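Groltura Desk Service

The Groltura Desk Service is a hire and support package built around a two-armed humanoid robot, offered to offices, showrooms and training centres by the firm Prukdale. It covers the loan of the robot, delivery and setting up, a set of taught tasks, and visits by a trained operator. The service is meant for small handling jobs at a table, such as sorting stationery into trays, passing cards across a desk and laying out items for visitors. It was first offered in July to a short list of customers, and the terms given in this article are those in force on September 9, 2024.

Background

Prukdale began as a repair business for office machines and later moved into renting out automated equipment. Its early robot rentals were single arms bolted to a bench, which customers found hard to place in rooms that were also used by the public. The firm then looked for a machine that could work at an ordinary desk without changes to the furniture. The result was sold under the Groltura name, which covers the robot itself, the control software and the hire contract.

The software is called Sunum and is made by a separate company, Ó Dubhghaill, which licenses it to Prukdale. Customers do not deal with Ó Dubhghaill directly. Faults in the software are reported to Prukdale, which passes them on.

The head of the service is Kevin Rafferty, who joined Prukdale from its repair side. He wrote the first operator's handbook and still runs the training course.

Equipment

The robot has a white outer shell and jointed, five-digit hands in a metallic finish. The hands are of the dexterous type, with separate movement in each digit, and can be set to one of several grips before a task begins. Changing the grip in the middle of a task is possible but slows the work, and the handbook advises against it for flat items such as paper.

Cameras in the head give the main view of the work surface. The operator can follow this view on a laptop and can pause the robot from there. A case of spare parts is left with the customer for the length of the hire and contains finger pads, fuses and a set of cables.

The robot needs one wall or floor socket. The supply lead is long enough for most rooms, though customers are asked to say beforehand where the nearest socket is. Extension leads may be used if they are in good condition.

Operation

Each task is taught at the customer's site by guiding the robot through it several times. The standard contract includes 12 taught tasks. Most customers start with sorting, where objects are moved from the desk into a tray with compartments, and add others once staff are used to the machine. Teaching a simple sorting task takes 40 minutes. Tasks with cards and paper take longer, as thin items have to be slid or tilted before they can be lifted.

The layout of the desk is left to the customer within certain limits. Trays may be open-topped and of any light material, and the handbook suggests that the larger compartments be kept for the items that are hardest to place. Objects with a bright, shiny surface can be used but may need extra teaching, because reflections alter how they look from one position to another. A member of staff may sit on the far side of the desk while the robot is working, and many tasks involving handing over are set up in this way.

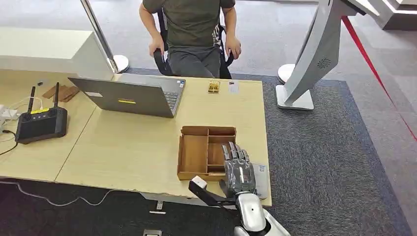 Prukdale Customer Services: Desk Robotics Team

A wooden tray with one large compartment and three smaller ones makes up the usual sorting layout, with white cards or paper placed flat on the desk. The tray stands near the robot's side of the desk, within easy reach of the hand. The laptop is kept towards the back, facing the person in the chair.

Between tasks the hand is held just over the desk at what the handbook calls the waiting height. This shortens the first movement of the next task and allows the operator to check the position of the fingers against the tray. If the tray is moved by more than a small amount, the task has to be started again from the waiting height.

Terms of hire

The shortest period of hire is 14 days. The price includes delivery, collection, the taught tasks and 2 operator visits. Further visits are charged by the half day. Customers who want an operator present throughout pay a higher rate, and this is required where the robot is used in a space open to the public.

Damage to finger pads is treated as normal wear. Damage to the shell, the wrists or the head is charged to the customer unless it was caused by a fault. The contract does not allow the robot to handle food, liquids, blades or anything that is hot.

Training

Staff who will work beside the robot take a short course before the hire begins. It deals with starting and stopping, safe distances, resetting the tray and keeping cables clear of walkways. A longer course for customers' own operators adds the teaching of new tasks in Sunum. Those who pass may teach tasks beyond the number in the contract at no extra charge.

Reception

Early customers praised the ease of fitting the robot into an existing room and the patience of the operators. Showrooms in particular liked being able to change the display from one week to the next. Complaints were mostly about speed. Sorting by robot was slower than sorting by hand in every case reported to the firm, and one training centre ended its hire early for this reason. Others found the rules on moving the tray too strict.

A later version of Sunum is planned in which the robot finds the tray again after it has been moved. Prukdale has not given a date for it.

See also

Service robot
Robot hand
Equipment rental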